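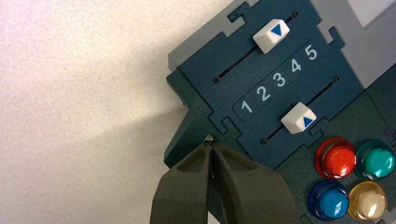
*Detail of the Witel control board: the two sliders, with the printed numbers 1 to 5 between them.*

**FOR IMMEDIATE RELEASE**

**Tretodix opens orders for the Witel, a control board for learning and testing hand tasks**

TRESHAM, June. Tretodix, a small maker of teaching equipment in Tresham, is pleased to announce that its tabletop control board, the Witel, can now be ordered by schools, training centres and test laboratories. The first batch is 100 boards. Delivery of this batch will begin when the spring term starts, and orders will be filled in the order in which we receive them.

The Witel puts on one long, low box the kinds of controls that people meet every day on machines and household equipment. There are push buttons, sliders, toggle switches and a rotary knob. Each kind asks for a different movement. A button must be pressed from above. A slider must be held and moved along its track to the right place. A toggle switch needs only a small push, but in the correct direction, and a knob must be gripped and turned.

In the past, many teachers have built such boards by themselves, with parts from an electronics shop and a piece of timber. We have great respect for these home-made boards, and the Witel began as one of them. The difficulty is that no two are the same, so a result from one room cannot be fairly compared with a result from another room. With the Witel, the distance between the controls is fixed for every board we sell.

**Four buttons, four colours**

The push buttons are of the round arcade style, with a glossy domed cap. They are red, green, blue and yellow, and they are placed close together in a group. The colours were chosen so that a task can be given in very few words: "press blue, then red". In our trial this was a help in classes where the students do not share a first language, and the teachers asked us to keep it.

During the trial some users pressed two buttons at once. We considered moving the buttons further apart. After discussion we left them as they were, as real panels are also crowded and it is useful to practise on a crowded one.

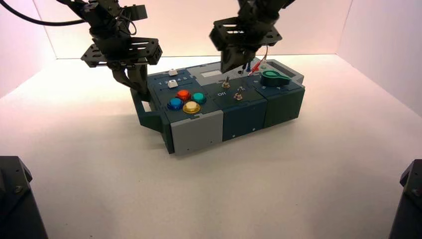 The toggle switches have metal levers and they sit on the middle part of the board. We tested softer plastic levers before and did not like them. They were easy to move even by accident, and a user could succeed without paying attention. The metal lever gives a clear feeling in the finger, and it also gives a clear position to look at from the other side of the table. The word "Off" is printed beside the switch in plain letters.

The green rotary knob is the largest control on the board. It has the form of a pointer, so its direction can be read at once, and there are small markings printed around its base. Teachers who are working with younger students told us that they begin with the knob, as it is the most pleasant to hold, and come to the sliders later.

**Two sliders that face each other**

The part of the Witel that received the most questions is the pair of sliders. They run in parallel tracks, and the numbers 1 to 5 are printed on a strip between them. Each white slider knob carries a blue triangle that points to the numbers, one from each side. The user may set both knobs to the same number, or to different numbers, according to the task card.

It looks like a simple exercise. In practice, setting a slider exactly opposite a number is slower than most people expect, and many users go past the number and must return. Our task cards start with both sliders moved to the ends and continue with smaller steps, for example from 3 to 4 only. A card can be given with a time limit or without. We recommend to begin without.

The tracks are cut straight and the slider knobs have angled faces, so that they can be held from more than one side. In an early version the knobs were fully round. They were slipping under the finger and we changed them before the trial.
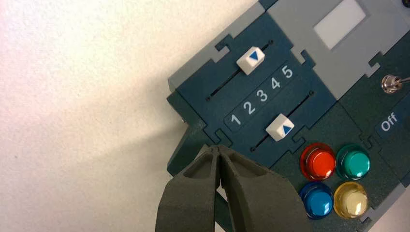

## How the board is built

The Witel is made in modules, in dark teal, slate blue and light grey plastic. The panels meet with jigsaw edges, where the notches of one piece fit into the notches of the next. The Ichikawa workshop, our partner for the plastic parts, proposed this joint. We chose it for two reasons. The panels hold their place well under repeated pushing, and one module can be exchanged when it is worn and the rest of the board stays in use.

Spare modules will be sold separately. A customer who needs a different arrangement for a special course is welcome to write to us, although we cannot promise special modules in the first batch.

There is a handle for carrying. This was a late addition, requested by a school where the board must travel between two buildings. When the board is put down, we advise a flat table with free space on all sides, so that it can be turned at an angle to the user. Many of our trial sites found that a slanted position is more comfortable for the hand than a straight one. It also makes the tasks a little harder, because the sliders then run diagonally to the body.
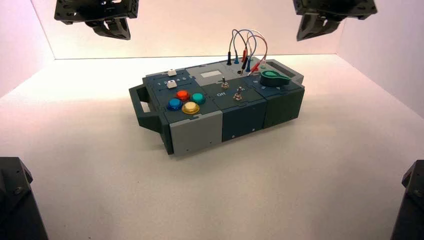
We also advise a plain, light surface and even lighting. The dark panels and the coloured buttons are easier to see against white, and the glossy caps reflect strong lamps. A lamp directly over the table should be moved to the side if possible.

## Results of the trial

The Witel was tried at 14 sites before this release. Together they sent us 1467 completed task cards. We read all of them, including the remarks in the margins. The wording of nine cards was changed as a result, and one card was removed since its instruction could be understood in two ways.

## Price and ordering

The price for schools and the price for laboratories will be sent on request. Each board comes with a printed set of task cards, a guide for the teacher and a guarantee of 2 years. The guide is in English, and a Japanese translation is being prepared with Ichikawa.

Orders and questions should be directed to the sales office of Tretodix in Tresham. Press photographs of the Witel in a larger size are available from the same office.

**About Tretodix**

Tretodix designs and assembles equipment for practical lessons and for testing. The company works from Tresham.

– END –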